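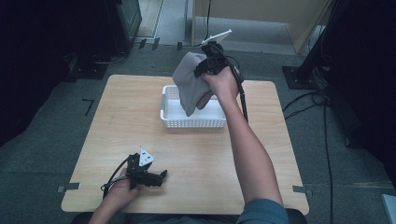 Napkin counts for a seated dinner

November 24, 2020 – posted by admin

The September dinner at Jurach was planned for 539 guests, and I have been asked twice how the napkin order was worked out. The method is plain. Start with the confirmed seats, add one napkin per seat for each course that needs a change, then add the service cloths. Spares come last, as a share of the total.

Jurach had one change, before dessert. With service cloths and spares the order came to almost 2,000 pieces. Wijaya, the rental house, packs in fixed bundles, so the final figure was rounded up to the next full bundle. Their price break starts at 3,000, and we did not come near it.

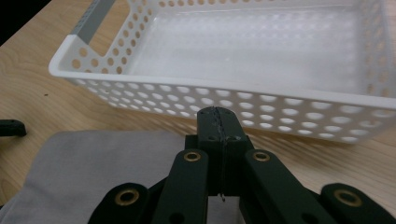

Staging matters more than the count. I allow one station for every 4 tables, stocked before doors open and not topped up until the first clear. Clean and used cloths never share a container. For the used ones I like a shallow white basket with round holes in the walls and a cutout handle at the end, so a server can see from the side that something is in it. Deep bins fill up and get heavy – they also hide forks.

Fabric is a separate decision. Smooth polyester holds a sharp fold but slides off a lap. A twill weave grips better and drapes well over a plate. Always check the color under the room's own lights, as cool lamps can push a gray toward purple.

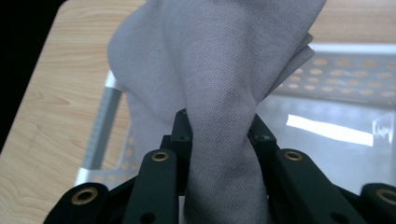

Grey cloth with a fine twill weave.

Returns went back to Endier by van the next morning, tied by color, with the count sheet on top.

Comments

tablesidetom: Do you count service cloths per server or per table?

admin: Per server. Per table gives too many.

Wuleck Events: We had forks come back in the linen too. Shallow baskets fixed most of it.

mdk: What share do you use for spares?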